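Remow Notes
September – by Baptiste Pichon

Home Articles Interviews Tools About
Interviews > Software > Perception and planning

The coat rack problem: an afternoon with Hendrik Verbeke

I'd been trying to get Hendrik Verbeke to sit down with me since spring, and he finally said yes on the condition that we didn't sit down. He likes to talk while walking, so we did laps of the upstairs floor at Istden, coffee in hand, and I scribbled on the back of a parking receipt until I ran out of receipt.

If you don't know Hendrik, he writes the layer of software that sits between raw demonstrations and a policy that can be trained on them. People wave grippers at things, video and motion come out, and somebody has to turn that into trajectories a robot arm can follow. That somebody is Hendrik, plus a toolkit called Alismont that he started on his own and now maintains with three other people.

"I never wanted to write tooling," he told me before we'd finished the first lap. "I wanted to do planning. I had this beautiful planner, I was so proud of it, and it was eating garbage. So I went one step back to fix the garbage, and then one more step back, and now it's been years and I haven't touched the planner."

I asked if he missed it. He thought for almost a whole length of the corridor. "On Tuesdays," he said. (Tuesday is when the planning group meets. He can hear them through the wall.)

Where the poses come from

Most of our talk was about tracking, which is the part of the job I understood least going in. When a demonstration is done with hand-held grippers, the software has to work out where each gripper was in space at every moment, and it has to do that mostly from what the camera on the gripper sees.

"Everybody thinks the hard bit is the hand," Hendrik said. "The hand is fine! The room is the hard bit. You're estimating motion from the background, so the background had better behave."

And what does a badly behaved background look like? He had a list ready, and he was enjoying himself by now. Glass walls. Polished handrails. Long views down to another floor where people are wandering about. Big windows with a tree outside that moves when the wind gets up.

"A wide lens sees all of it," he said. "It sees the ceiling lights, it sees the stairs, it sees whoever is on the stairs. Some of those things are excellent landmarks. A lamp is a wonderful landmark, it just hangs there. A person walking is a terrible landmark, but for half a second a person looks very much like a lamp."

Alismont handles this by letting features earn their keep. A point that agrees with the rest of the room over a stretch of video gets more weight, and a point that wanders off loses it. I said that sounded like common sense, and he looked a bit hurt, then laughed. "It is common sense. It took me 236 commits."

The reflections are nastier. A reflection in a shiny rail does move in a consistent way, only it's the wrong way, and the estimator will happily believe it. His team went back and forth on whether to mask shiny surfaces before tracking or let the solver sort it out afterward. They ended up doing the second one. "Masking is one more model," he said, "and one more model is one more thing that's wrong at four in the afternoon when the sun comes around."

We stopped for a refill and I asked him about the two-gripper case. I'd assumed it was the same thing done twice. Wrong! Each gripper can be tracked on its own against the room, sure, but then you have two answers that were worked out separately, and they drift apart. So a recording might claim the two tools were passing through each other when really they were a comfortable distance apart.

"For one hand, a small drift is a small drift," he said. "For two hands it's the whole task. If you're hanging a coat, the left hand and the right hand have to agree about the coat."

The fix they use is an old and simple one: a printed marker on the gripper, so that whenever one tool's camera catches the other, the software gets a direct measurement of the distance and angle between them. Hendrik calls these sightings "handshakes," and the Alismont viewer draws them as little ticks along the timeline. A good recording is full of ticks. A poor one has long bare stretches, and those get sent back.
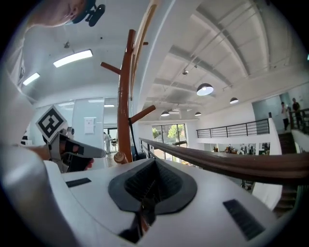
What the planner gets to see

By the fourth lap I'd got him back onto planning, his old love, and he slowed right down.

The trouble with human demonstrations, he explained, is that people are far too clever about their own arms. They lean in, twist, and reach around a thing without thinking, and the recorded path makes perfect sense for a person and no sense for an arm bolted to a base. Alismont runs every trajectory through a feasibility check before anyone trains on it, and the check belongs to a separate module called Hervieu, written by a colleague who has since moved to the control side.

"Hervieu asks a rude question," Hendrik said. "It says, could my arm have done this? And if the answer is no, it says where it went wrong." In the first batch they pushed through, 225 recordings went in and 80 came out clean. He remembers the numbers because he had to present them that same afternoon.

I asked what was wrong with the others. Was it the tracking? Some of it, he said, but a lot of the failures were joint limits, and a good few came from speed. People flick their wrists. The recorded pose jumps, the inverse kinematics can't keep up, and you get a commanded velocity that the low-level controller flatly refuses.

"So then you have a choice. You can slow the whole thing down, and that's safe, but the timing is part of the skill. Or you slow down only the fast parts, and now you've changed the rhythm." They do the second with a limit on how far any segment can be stretched, and if it goes over the limit the recording is thrown out. He isn't fully happy with it. He told me so twice.

Upright objects with bits sticking out are his favorite test, by the way. Racks, pegs, anything with a trunk and branches. A collision checker that treats the object as one fat cylinder will tell you that you can't get near a peg at all, and one that models every bump takes forever. Hervieu keeps a coarse shape for the long approach and swaps to a finer one near the contact. The swap itself caused the worst bug of his year, a tiny jump in the cost right at the boundary, and the optimizer loved sitting exactly on that line and doing nothing.

"It was so peaceful," he said. "The arm just hovered. Very calm. We blamed the controller for a week!"

Boring tools, please

Toward the end I asked what he'd tell somebody starting on this kind of software now. He groaned (he hates this question, he says everyone asks it) and then talked for a good long while anyway.

Build the viewer first, was the main thing. Before the clever estimator, before the training code, write something that lets you scrub through a recording and see the video, both trajectories and the gripper widths lined up on one clock. He's found more problems by dragging a slider than by reading any metric. Clock offsets especially. A 100 millisecond lag between gripper width and video won't crash anything, and the training will run, and the policy will close its fingers on air every time.

He also wants people to save the raw data and never, ever overwrite it. The tracker got better three times in the last year, and each time they could rerun the old recordings and rescue some that had been written off.

And the planner? I had to ask. He's got a branch. It's been open for months and he adds to it on the train, and it uses the handshake ticks as hard constraints for planning both arms together. He wouldn't show it to me, but he did describe the cost function in great detail while standing in the doorway, with one arm already in his jacket, and I missed my bus.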